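Flusdale Sorting Room: The Gallery

Yetunde Jibrin asked me to write the words for this page, knowing perfectly well that I voted against buying any of it. She said a bit of doubt would make a change from the usual. So these are my notes on the new storage at the Flusdale toy and household reuse room, open Friday mornings and whatever other hours we can staff.

For anyone who hasn't been in since May, the old arrangement was cardboard boxes on the floor, three deep along the back wall, with the contents written on the side in felt pen. It was ugly and it worked. You could see what was in a box because the flaps had long since torn off. When a box gave out you flattened it and got another from the greengrocer, for nothing.

Then we were given 2000 pounds to spend on "improved storage and handling", and improved storage and handling is what we got. Shelving from Lonex, labels, a trolley, and a great many plastic bins in colours that are supposed to mean something. I am told the system comes from a warehouse in Plistonley where Ifeanyi Amadi used to work. I have not been to the warehouse in Plistonley. Perhaps everyone there remembers that blue is for kitchenware.

The shelving

Let me be fair and start with the part I have no quarrel with. The shelves are solid, they went up in an afternoon, and Manouchehr Taheri checked every bolt twice before he let anybody put so much as a teapot on them. My only complaint is the height. The top shelf is fine if you are Manouchehr. Mal-soon Ji has to fetch the step each time, and I have noticed that things which go up there tend to stay there. We now have a fondue set that I think may be permanent.

The labels

Each bin gets a card in a clip-on holder. The cards are typed, which looks smart, and which also means that when the contents change (every week, it's a reuse room) somebody has to go home and type a new one. In practice people turn the card over and write on the back in felt pen. I said this would happen. It is in the minutes.

The yellow bins

Yellow is for toys and games, and these are the bins that get the hardest use, so they are the ones I have watched most closely. The promise was that plastic would wipe clean and still look new in ten years.

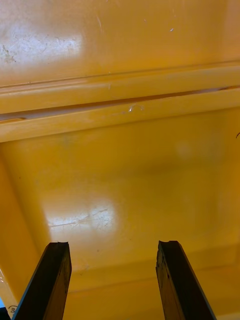
Toys are rotten things to store, whatever you put them in. They arrive with bits missing, they have corners and wheels, and children reach in up to the shoulder and stir. Cardboard didn't mind because nobody expected anything of it. Plastic shows it all. There are scuffs and fine scratches going every which way, and a patch of small dark specks that looks to me like grime, and I would like whoever wrote "wipes clean" in the brochure to come and do the wiping. The moulded ridge, with all its steps and grooves, is what I would pick out as the real nuisance. Smooth plastic you can do with a cloth. For grooves you want an old toothbrush and some patience, and we have a limited supply of both. I will grant that the floor of it is a plain wide surface, and a good deal easier to get at than the bottom of a cardboard box ever was. Yetunde says that was the whole point. I say it was one of several points, and the others are still waiting to be proved.

The colour code

Yellow for toys, blue for kitchenware, green for garden, grey for "mixed". You will not be surprised to hear which colour we ran out of first. Yaw Aidoo made a chart for the wall and it is a very handsome chart, but people coming through the door with a bag of somebody's late aunt's things do not want to consult a chart. They want to put the bag down. By eleven o'clock the grey bins are full and the green ones have saucepans in them.

Ifeanyi thinks it will bed in. He asked me to mention that in Plistonley it took most of a year, so I am mentioning it.

The trolley

An Adeleke flatbed, rated to carry 130 kilos. I have no reason to doubt the figure, but the doorway between the sorting room and the hall has a lip on it and no rating was given for lips. Mal-soon has found that if you go over it backwards the load stays put. Going forwards, you lose the top bin. For jigsaws, which is mostly what we were moving when we learned this, I can't recommend it. We spent the rest of that morning putting 4 puzzles back into their own boxes, and I am still not convinced about the one with the canal boats.

What it cost

I was asked to leave this out and said I wouldn't. The shelving took the largest share, the bins came next, and the trolley was more than I would have paid for a trolley. There is 56 pounds left over. Yaw would like more grey bins. I would like a ramp for the doorway and a packet of toothbrushes, and we are talking it over.

If you have jigsaws to bring in, please tape the lids down first.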